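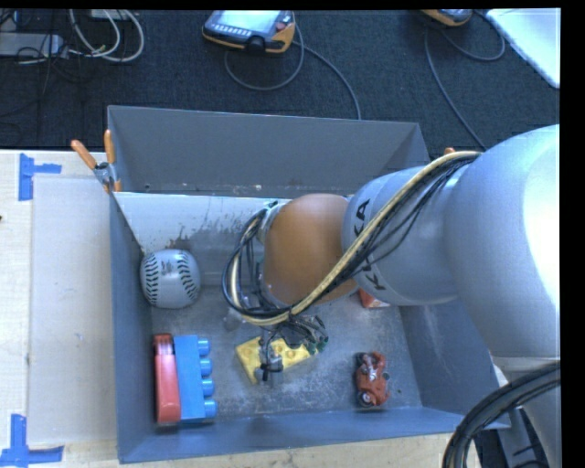

Yellow brick on the scratched floor of a gray metal bin, second bin behind.

How to Clean and Store Toy Bricks in Metal Bins

By Lieselotte Reuter

Open metal bins work well for a loose brick collection. They don't crack, they don't sag when full, and tall sides keep bricks from jumping out when someone digs through them. The drawbacks are noise, weight and scuffed metal, which can leave gray marks on light-colored bricks. The steps below cover getting the bins ready, washing the bricks and putting everything back in an order you can live with.

What you need

Two open metal bins with tall sides
A sturdy table
Dish soap
A soft brush or an old toothbrush
A mesh laundry bag with a zipper
Two bath towels
600-grit wet/dry sandpaper
Felt or thin rubber sheet for the bottom (I use Evar felt, but any dense felt will do)
Scissors and double-sided tape

Step 1: Check the bins

Take the bricks out and run a gloved hand along the top edges, the corners and the floor of each bin. Surface scratches and pale scuffs on the floor are normal and don't need to be fixed. A raised burr does, because it will catch fingers and scrape bricks. Look at the inner walls too. Dark marks on a wall are sometimes just rubber or plastic that has rubbed off, and they may come away with a damp cloth and a little soap. If a mark stays put, leave it and move on.

Step 2: Smooth the rough spots

Wet a small piece of the sandpaper and rub any burr lightly, along the metal and not across it. A few strokes are usually enough. Don't sand the whole floor. On a painted or coated bin you will go through the finish, and bare steel rusts. Rinse out the grit, wipe the bin and let it dry upside down with one edge propped up.

Step 3: Wash the bricks

Put the bricks in the mesh bag, no more than half full so they can move. Fill a sink with water no hotter than 100 degrees Fahrenheit and add a squirt of dish soap. Hotter water can warp thin plates. Swish the bag for a few minutes, let it sit, then swish again.

Anything with a sticker, a printed face, a motor or a metal axle stays out of the water. Wipe those by hand.

For stubborn dirt between the studs, use the toothbrush. Gray metal marks show up most on yellow and white bricks. Try a dab of plain white toothpaste on the mark, rub with a finger and rinse. Test it on the underside of one brick first, as it can dull the shine.

Step 4: Dry them properly

Shake the bag out over the sink and spread the bricks on a towel in a single layer, studs up. After an hour or so, turn them over onto the second towel. Water sits inside the hollow undersides much longer than you would expect, and putting wet bricks into a metal bin is a good way to get rust spots. Leave them overnight. A fan on low helps. A hair dryer is too hot.

Step 5: Line the floor of the bin

This step is optional – a bare metal floor is fine if you don't mind the sound. Mine stayed bare for years, until a Tuesday afternoon when two kids emptied the bins and filled them again four times.

Measure the floor, not the opening. On a bin with sloping walls the opening is larger, and a liner cut to that size will curl up the sides. Cut the felt slightly small and fix it at the corners with double-sided tape. Don't glue it. You will want to pull it out and shake the crumbs off now and then.

Step 6: Place the bins

Put the bins one behind the other or side by side on the table, whichever lets you reach the floor of each one without leaning. My table is 26 inches high, which suits children who stand to build. For adults in chairs the sides of a tall bin get in the way at that height, and a lower bench for the bins is more comfortable.

On an unfinished wooden top, stick felt pads under the bins. A full bin is heavy and will leave dents or gray lines when it's pushed. Lift it with two people, or take some bricks out first.

Step 7: Sort, but not too much

With two bins, keep it simple. Ordinary bricks go in the front bin, plates and special pieces in the back one. Sorting by color looks nice for a day and makes it harder to find a particular shape, as a small yellow piece disappears in a pile of yellow. Sorted by shape, different colors stand out from each other.

Very small parts shouldn't go in a deep bin at all. They sink. Use a shallow tray or a lidded jar for those.

Keeping it up

Vacuum the bins twice a year with a stocking stretched over the nozzle so you don't lose parts. I do mine in December, before new sets come into the house, and again in early summer.

When you think a bin is empty, tip it toward the light and check the corners. Last bricks tend to slide to where the wall meets the floor, and gray ones are hard to see against the metal.

If rust does appear, dry-sand the spot, wipe it with a damp cloth, let it dry and cover it with a thin coat of clear metal lacquer. Wait the full curing time on the can before the bricks go back in.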